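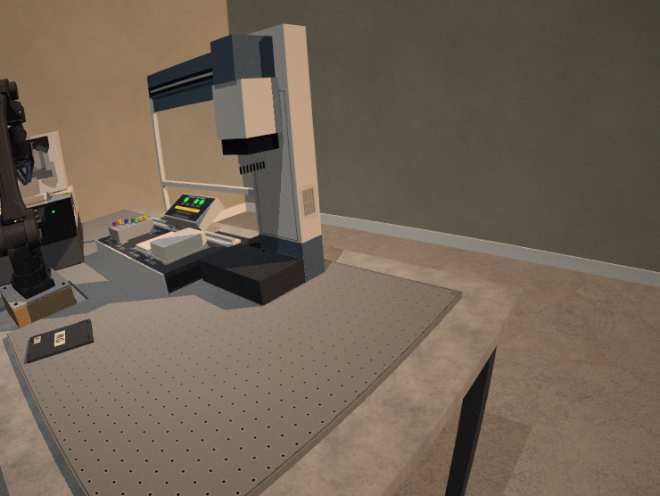
Simulierte Zelle: Pipettierautomat mit Portal, links der Arm auf seinem Montageblock, davor die Lochplatte

Kategorie: Robotik & Automatisierung » Software » Bewegungsplanung / Simulation

**Planer hält Lochplatte für Mondlandschaft**

**dagim_k**
Moin zusammen,

ich baue seit April an einem digitalen Zwilling für unsere Laborzelle, Projektname Wolde. Aufbau wie im Bild. Der Arm soll Racks vom Deck des Pipettierers holen und wieder hinstellen. Mehr nicht. Ein Mensch mit mittlerem Kaffeekonsum schafft das nebenbei.

Mein Problem: Der Planer braucht für eine Bewegung vom Ruhepunkt zum Röhrchengestell am linken Deckende im Schnitt 4 Sekunden. Nicht die Bewegung selbst, die Planung. In der Hälfte der Fälle kommt danach ein Pfad heraus, bei dem sich das Handgelenk einmal komplett um sich selbst dreht, vermutlich zur Selbstfindung.

Kollisionsgeometrie ist direkt aus dem CAD exportiert, alles als Mesh. Planer ist ein ganz normaler RRT-Connect, danach Glättung. Rechner ist nicht der neueste, aber auch kein Toaster.

Hat jemand einen Tipp, wo ich anfangen soll? Ich hätte gern eine Antwort, die nicht „kauf eine größere CPU“ lautet.

Gruß
Dagim

**pfadfinder_wider_willen**
Kauf eine größere CPU.

Im Ernst: Hast du die Lochplatte als Mesh drin? Mit jedem einzelnen Loch?

**dagim_k**
Äh. Ja. War halt so im CAD.

**pfadfinder_wider_willen**
Dann prüft dein Planer bei jedem Sample liebevoll, ob ein Ellenbogen von der Dicke eines Unterarms durch ein Loch von der Dicke einer Schraube passt. Mach einen Quader draus. Einen. Die Optik kannst du ja lassen, Visual und Collision sind in jeder vernünftigen Beschreibung getrennte Elemente.

Dasselbe für das Lüftungsgitter an der Säule. Da muss kein Arm rein.

**J.Doucette**
Zustimmung zum Quader, aber bitte nicht die ganze Maschine in eine Kiste packen. Das habe ich bei Dostent einmal gemacht, und danach war der Planer rasend schnell mit der Auskunft, dass es keine Lösung gibt. Der Bereich zwischen Portalbalken und Deck muss offen bleiben, da will man ja hinein. Ich würde es so zerlegen:

Säule samt Fuß: ein Quader
Balken: ein Quader
Pfosten und hintere Schiene: je ein schmaler Quader
Deck: flacher Quader
Bedienpult mit dem Bildschirm: konvexe Hülle, weil es schräg steht
der schwarze Block vor dem Fuß: Quader, und nicht vergessen, der ragt auf die Platte hinaus

Der Wagen mit dem Pipettierkopf gehört NICHT zu den statischen Objekten. Der fährt. Wer den fest einträgt, plant wunderbar um eine Position herum, an der der Kopf gerade nicht ist.

**kwaku_a**
Ich widerspreche mal beim letzten Punkt. Wenn der Pipettierer vor jeder Armbewegung in Parkposition rechts am Balken geschickt wird, darf der Kopf statisch sein. Verriegelung in der Ablaufsteuerung, fertig. Dynamische Hindernisse machen nur Arbeit, und den Cache für vorberechnete Pfade kannst du dann auch vergessen.

**J.Doucette**
Und wenn die Verriegelung einen Fehler hat?

**kwaku_a**
Dann hat sie einen Fehler und man repariert sie. Wenn dein Zustandsabgleich einen Fehler hat, fährt der Arm genauso hinein, nur mit mehr Code dahinter.

**J.Doucette**
Der Unterschied ist, dass ich die Achsposition ohnehin lese. Das ist eine einzige Transformation im Baum. „Nur Arbeit“ sind in dem Fall zwanzig Minuten und ein Stück Kuchen.

**kwaku_a**
Bei dir vielleicht. Bei uns liefert die Steuerung die Position mit Verspätung, und zwar mit einer, die sich nach Tageslaune richtet. Ich nehme lieber eine dumme Regel, die ich verstehe.

**indis_fan**
Nehmt doch einfach Indis, das kann das alles von Haus aus.

**pfadfinder_wider_willen**
Hat dir das auch jemand bezahlt oder machst du das ehrenamtlich? In jedem dritten Thread dasselbe.

**v.thampi (Moderation)**
Freundlich bleiben, bitte. Und @indis_fan: Mit zwei Sätzen Begründung darf es gern stehen bleiben.

**v.thampi**
Jetzt noch fachlich, ohne Moderationshut. Die Handgelenksdrehung hat mit den Meshes nichts zu tun. Du gibst das Ziel vermutlich als Pose vor und lässt die inverse Kinematik irgendeine Lösung aussuchen. Sie sucht sich dann auch irgendeine aus. Gib dem IK-Löser die aktuelle Gelenkstellung als Startwert, lass dir mehrere Lösungen geben und nimm die mit dem kleinsten Abstand im Gelenkraum. Außerdem die Grenzen der letzten Achse enger setzen. Der Hersteller erlaubt dir zwei Umdrehungen, das Kabel am Greifer hat dazu eine eigene Meinung.

Frage zum Bild: Was ist das schwarze flache Teil mit den hellen Etiketten vorn an der Plattenecke? Liegt direkt vor dem Montageblock und auch noch schräg. Ist das in deiner Kollisionsszene?

**dagim_k**
Ja, ist drin. Auch als Mesh. Mit Etiketten.

**pfadfinder_wider_willen**
Die Etiketten haben Kollisionsgeometrie?

**dagim_k**
Ich möchte dazu heute nichts mehr sagen.

**saron.g**
Lesen hier auch Leute mit, die mit der Wahrnehmung zu tun haben? Ich frage für denselben Aufbau (Kollegin von Dagim, ich darf lachen). Wir wollen aus der Simulation Trainingsbilder für die Erkennung der Kappenfarben am Röhrchengestell ziehen. Lila, Gelb, Blau, Grün und Orangegelb. Im Rendering klappt die Erkennung tadellos, auf echten Kamerabildern halten sich Gelb und Orangegelb für dieselbe Person.

**kwaku_a**
Beleuchtung variieren, Weißabgleich variieren, Belichtung variieren. Bei euch gibt es anscheinend genau einen Lichtzustand, mit dem großen Schatten quer über die Platte. Das Netz lernt den dann gleich mit auswendig.

**v.thampi**
Und die Materialien auch. Die Wände sind mir bei Trainingsdaten ziemlich egal, aber die Kappen sollten im Glanz streuen. Wir hatten bei Brisby einen Satz mit 2.309 synthetischen Bildern, alle aus demselben Winkel. Hat exakt so gut generalisiert, wie es klingt. Mit 444 Bildern und ordentlicher Streuung waren wir besser.

**indis_fan**
Begründung, wie gewünscht: Indis trennt Collision und Visual beim Import automatisch und wirft bei zu vielen Dreiecken eine Warnung. Die hätte hier geholfen. Bezahlt werde ich dafür leider nicht.

**pfadfinder_wider_willen**
Gut, die Warnung hätte ich auch gern. Nehme das „ehrenamtlich“ zurück. Halb.

**dagim_k**
Rückmeldung vom 8. September 2021, damit der Thread nicht als Ruine endet:

Platte, Deck, Säule und Balken sind jetzt Quader, Pult als konvexe Hülle, Etiketten sind kollisionsfrei. Planung liegt deutlich unter einer Sekunde. Mit Startwert für die IK dreht sich auch nichts mehr um sich selbst. Der freie Raum unter dem Balken ist offen geblieben, danke Josée.

Beim Pipettierkopf habe ich erst mal Kwakus Verriegelung genommen und die Achsposition nur zum Mitloggen.

**J.Doucette**
Mitloggen ist die Einstiegsdroge. Wir sprechen uns wieder.

**kwaku_a**
Ich werte das als Sieg.

**saron.g**
Wenn ihr fertig seid: Wie stark streut ihr den Weißabgleich? Ich habe gerade einen Durchlauf, in dem alle Kappen grün sind, und das scheint mir etwas zu viel.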